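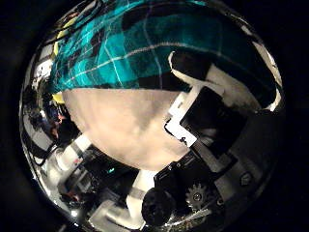 그림 5-1. 손목 카메라 화면. 체크무늬 천과 베이지색 물체, 오른쪽에 그리퍼 손가락과 검은 패드.

로봇 안전과 고장 분석
5주차 강의 노트: 파지 실패와 보호 정지

1. 이번 주 범위

지난주에는 관절 과부하로 인한 정지를 다루었다. 이번 주는 그리퍼 쪽이다. 부드러운 물체를 잡다가 놓치는 경우, 그리고 놓친 뒤에도 제어기가 잡고 있다고 판단하는 경우를 본다. 현장에서는 앞의 것을 '미끄러짐', 뒤의 것을 '거짓 파지'라고 부른다. 위험도는 뒤의 것이 높다. 제어기가 파지 성공으로 처리하면 팔은 정해진 속도로 다음 경로에 들어가고, 물체가 어디에 있는지는 더 확인하지 않는다.

2. 사례: Dulterham 시험장

Sistthorpe 실습 라인의 전 단계로 운영하던 Dulterham 시험장에서 월요일 오후에 발생한 건이다. 천을 씌운 둥근 물체를 집어 옮기는 작업이었고, 제어 소프트웨어는 Verside, 사고 기록 양식은 Ospina를 사용하였다.

경과는 다음과 같다.

14:10 작업 시작. 초기 점검에서 이상 없음.
14:32 파지 명령. 손가락 폐합 후 모터 전류가 문턱값을 넘어 '파지 완료'로 기록됨.
14:32 들어 올리는 동작 중 천이 패드 위에서 밀리면서 물체가 기울어짐. 경보 없음.
14:33 이송 경로 진입. 물체가 패드에서 빠져 팔 바깥쪽으로 떨어짐.
14:33 작업자가 비상 정지 버튼을 누름.

부상자는 없었다. 전류 신호가 떨어진 시점과 비상 정지 사이의 간격은 830밀리초였고, 그동안 제어기는 파지 상태를 '완료'로 유지하였다.

3. 원인 분석

직접 원인은 2가지로 정리되었다.

(가) 파지 판정을 모터 전류 하나로 하였다. 천이 접혀 두꺼워진 부분을 물면 물체를 제대로 잡지 않아도 전류가 올라간다. 당시 손가락이 문 곳이 천의 접힌 부분이었다.

(나) 파지 상태를 폐합 직후 한 번만 확인하였다. 이송 중에 전류가 내려가도 상태 변수가 갱신되지 않았다.

간접 원인으로는 패드 표면의 마모가 지적되었다. 교체 주기가 작업 지시서에 없었고, 점검표에는 '패드 상태 양호'라는 칸만 있었다. 무엇을 보고 양호라고 적는지 기준이 없는 칸은 점검 항목으로 인정하지 않는다. 과제에서도 같은 기준으로 채점한다.

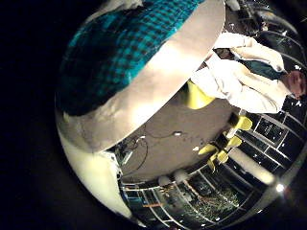

작업 구역을 정할 때는 팔이 닿는 거리만 재면 부족하고, 놓친 물체가 떨어져 굴러갈 수 있는 범위까지 포함해야 한다. 둥근 물체는 바닥에서 멈추는 위치를 예측하기 어렵다. 바닥 위의 물건도 같이 본다. 그림 5-2에서는 바닥에 가는 케이블이 고리를 지으며 늘어져 있고, 그 한쪽 끝이 작은 장치에 연결되어 있다. 사람이 물러서다가 발에 걸릴 수 있는 조건이며, 케이블이 당겨지면 연결된 장치도 영향을 받는다. 노란 의자가 놓인 자리 역시 도면에 표시할 대상이다. 위험성 평가서에는 케이블 경로, 이동 가능한 가구, 사람이 서는 위치를 각각 적는다.

4. 재발 방지 조치

판정 신호를 2중으로 한다. 모터 전류와 손가락 간격을 함께 보고, 둘 중 하나라도 허용 범위를 벗어나면 파지 실패로 처리한다.
이송이 끝날 때까지 100밀리초 간격으로 파지 상태를 다시 확인한다.
파지 실패 시에는 감속 정지한다. 손가락을 자동으로 벌리지 않는다. 물체가 일부 걸려 있는 상태에서 벌리면 낙하로 이어진다.
천을 씌운 물체는 접힌 부분을 피해 접근 위치를 정한다. 손목 카메라 화면에서 접힌 부분이 패드 앞에 보이면 접근을 다시 한다.
케이블은 벽 쪽으로 정리하고 덮개를 씌운다.

세 번째 항목은 해마다 질문이 나온다. 사람이 손가락 사이에 끼인 경우는 절차가 다르며 7주차에 따로 다룬다. 물체 파지 실패와 끼임을 같은 정지 루틴으로 처리하면 안 된다.

5. 손목 카메라 영상을 볼 때의 주의

어안 영상은 가장자리의 왜곡이 크다. 화면에서 사람이 옆으로 누운 것처럼 나와도 실제 자세는 다를 수 있으므로, 거리와 자세는 보정 후에 판단한다. 또 손목 카메라는 팔과 함께 움직이기 때문에 접근 감시 용도로는 쓸 수 없다. 사람 감지는 고정 센서로 한다.

6. 과제

2절의 경과를 Ospina 양식의 '사건 전개' 칸에 옮겨 적고, 각 시점에서 제어기가 알고 있던 정보와 실제 상태를 나란히 정리한다. 분량은 A4 한 장. 다음 수업 시작 전까지 강의실 앞 제출함에 낸다. 파일 제출은 받지 않는다.

읽을거리: 교재 5장 전체, 부록의 정지 범주 표.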